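동네 소식지 12월호 | 살림 칼럼

김장 김치는 왜 늘 남의 집 것이 더 맛있는가

올해도 어김없이 김장철이 왔고, 나는 올해도 어김없이 "이번에는 조금만 하자"고 선언했다. 배추를 주문한 뒤에 선언했다는 점이 작년과 같다. 배추는 절임으로 60킬로그램. 식구는 2명이다. 계산은 각자 해 보시기 바란다.

변명을 하자면 시작은 열 포기였다. 그런데 시누이가 "언니 김치가 제일이야"라고 했고, 나는 그 말이 공짜가 아니라는 것을 쉰이 넘도록 배우지 못했다. 거기에 서울 사는 조카 몫, 조카의 룸메이트 몫, 얼굴도 모르는 룸메이트 어머니께 "맛이나 보시라고" 드릴 몫이 붙었다. 김치는 그렇게 불어난다. 이자율로 치면 은행보다 낫다.

양념은 지난달 소식지에서 예고한 대로 육순자 님 방식을 따랐다. 찹쌀풀 대신 늙은 호박을 삶아 으깨 넣고, 새우젓은 건더기를 다져서 쓴다. 설탕은 절대 안 된다고 하셨다. 그러면 배를 얼마나 넣느냐고 여쭈었더니 "넣을 만큼"이라는 답이 돌아왔다. 소금은요? "간이 맞게." 나는 이 대화를 받아 적었고, 지금 그 쪽지는 냉장고에 붙어 있다. 레시피라기보다 가훈에 가깝다.

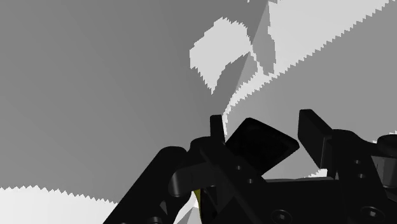

절임배추를 받으시는 분들께 당부드릴 것은 물 빼기다. 채반에 엎어 두고 하룻밤은 기다려야 하는데, 성미 급한 분들은 저녁 먹고 바로 버무리신다. 그러면 일주일 뒤 통에 국물이 흥건해지고, 남편이 지나가며 "올해는 물김치네" 한다. 우리 집 이야기는 아니다. 우리 남편은 "동치미네"라고 했다.

고춧가루는 굵은 것과 고운 것을 섞으시라. 굵은 것만 쓰면 때깔이 겉돌고, 고운 것만 쓰면 텁텁하다. 무채는 너무 가늘게 썰지 말 것. 양나래 님이 채칼로 곱게 밀었다가 무가 다 녹아 버려서, 겨우내 무가 들어갔다는 사실을 식구들에게 말로 설명했다고 한다. 참고로 갓은 넣고 후회한 사람을 못 봤고, 굴은 금방 먹을 통에만 넣는 것이 좋다. 4월에 굴 든 통을 열어 본 사람은 내 말을 이해할 것이다.

김치통은 80퍼센트쯤 채운다고들 하는데 다들 꾹꾹 눌러 끝까지 채운다. 나도 그런다. 그리고 사흘 뒤 김치냉장고 바닥을 닦는다. 우거지를 한 겹 덮고 비닐을 밀착시키면 그나마 낫다.

수육은 앞다리살로 삶았다. 된장 한 숟갈에 커피 조금, 대파 뿌리째. 삼겹살이 맛있다는 것은 나도 알지만 김장 날에 모이는 입의 수를 생각하면 앞다리가 현명하다. 배추 나를 때는 허리가 아프다던 사람들이 고기 썰 때가 되자 놀라운 속도로 회복했다.

다음 호에는 작년 묵은지 처리법을 싣는다. 찜, 만두, 볶음밥까지는 시험해 보았다. 묵은지로 케이크를 구웠다는 제보도 한 건 들어왔는데, 맛은 묻지 않았다. 다른 방법이 있으신 분은 편집실 우편함에 쪽지를 넣어 주시고, 김치를 직접 넣지는 말아 주시기 바란다. 작년에 한 분 계셨다.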